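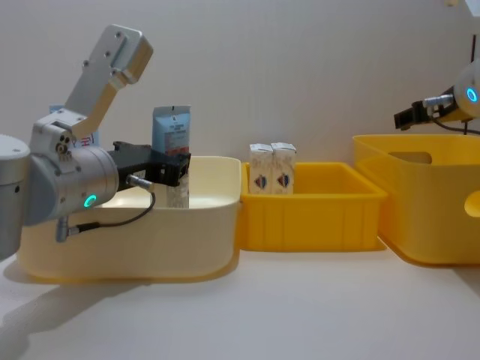 What does Skedix decide when two arms share one workspace? It decides which arm may enter the shared zone, and when. Gwendolyn Zamora said her group at Kinimeck moved that choice out of the motion planner in September. "The planner still checks every path — it no longer picks the order," she said.

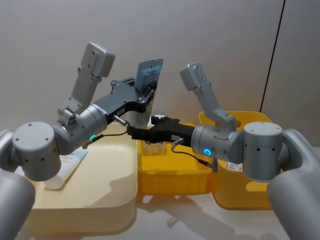

Jalen Tillman added that a late pose estimate now causes one arm to wait, and that the log of 3,231 plans shows 22 such waits. The limit on replanning remains 10 attempts.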